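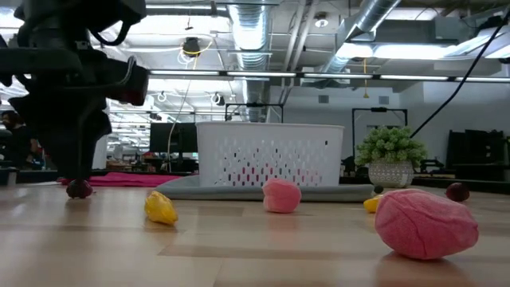 Issue 49

Seminar on port access and regional trade in the Andes

The Ayala Centre for Regional Affairs will hold its next public seminar on 1 April 2021. Dr Yaneth Usuga will present her research on how landlocked and coastal states in South America negotiate access to ports, and on what the growth of trade across the Pacific has meant for those arrangements.

Dr Usuga will argue that the treaties which govern transit cargo were written for a smaller volume of trade and a narrower range of goods than the region now handles. Customs officials have filled the gaps with local agreements, many of them unpublished. Her paper draws on 715 such agreements and letters of understanding, collected from provincial archives over four years, and considers how far they bind the governments in whose name they were signed.

The second half of the talk will turn to foreign investment in terminals and storage yards. Governments in the region have welcomed outside capital but differ widely in the conditions they attach to it. Dr Usuga will compare three concessions and ask why two were renegotiated within a short time of being granted, while the third has stood unchanged through several changes of administration.

Professor Ulises Agudelo will respond to the paper. His own work on river transport and border policing will be familiar to readers of the Centre's Bultinov Papers, where his study of inland customs posts appeared as a double number. Lucero Inga will take the chair.

The seminar will be held online and begins at 4 pm. Attendance is free, but places are limited to 100 and registration is required. Members of the Centre may register through the Hestix portal with their usual details. Others should write to the seminars office, giving their name and institution. Joining instructions will be sent to registered participants on the morning of the talk. Questions may be submitted in advance in English or Spanish, and the discussion will be interpreted in both languages.

A revised version of the paper will be published in July. Readers who wish to see the draft beforehand may request a copy from Wilmer Mamani at the seminars office. It should not be quoted without the author's permission.

The Centre also reminds members that applications for the Bikwood travel grants remain open. The grants support archival work on trade, borders and diplomacy by researchers in the early stages of their careers. Enquiries should be addressed to Kevin Taipe.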